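Joltard – Home » Jobs » Gadget Writers

Gadget Writers Wanted: Sci-Fi and Fan Tech

Do you own a replica prop that lights up? Have you ever spent a whole evening getting a talking desk clock to pair with your phone? Then we'd love to hear from you! Joltard is looking for 4 freelance writers to help us cover fan electronics, from model starships with working lights to wearable comm badges.

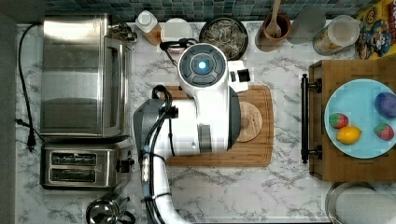 Do I need to have been published before?

A blog, a forum build log or a long and loving product review is fine as a writing sample.

What you'll do

Write two pieces a month, mostly hands-on reviews and gift guides
Test gadgets at home and tell readers how they hold up
Join our Monday planning call at 4 p.m. (it's short, and it's fun)

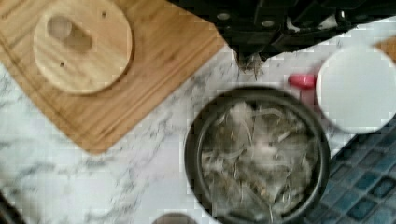 What we pay

Reviews pay $128 each and short news posts pay $50. Review units are yours to keep, unless the maker wants them back.

First up is the Dastano series, our big guide to space-themed speakers and lamps. There are 43 products on the list so far – more than our current team can get through.

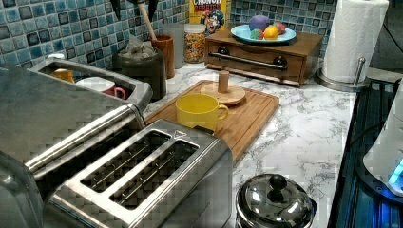 We also want one person who can solder and isn't shy about opening things up. The Celasia kit reviews need somebody patient, and the Zariņš build-it-yourself radio is waiting on our shelf.

You can work from anywhere in the US, on your own hours.

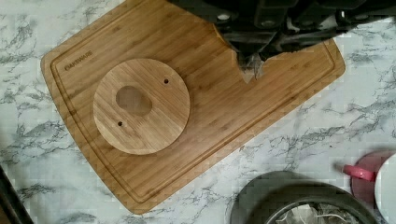
To apply, send us one writing sample and a paragraph on the gadget you'd save from a fire. Use the form on our Contact page and pick "Writers" from the menu. We're reading applications through the end of April and will answer every one.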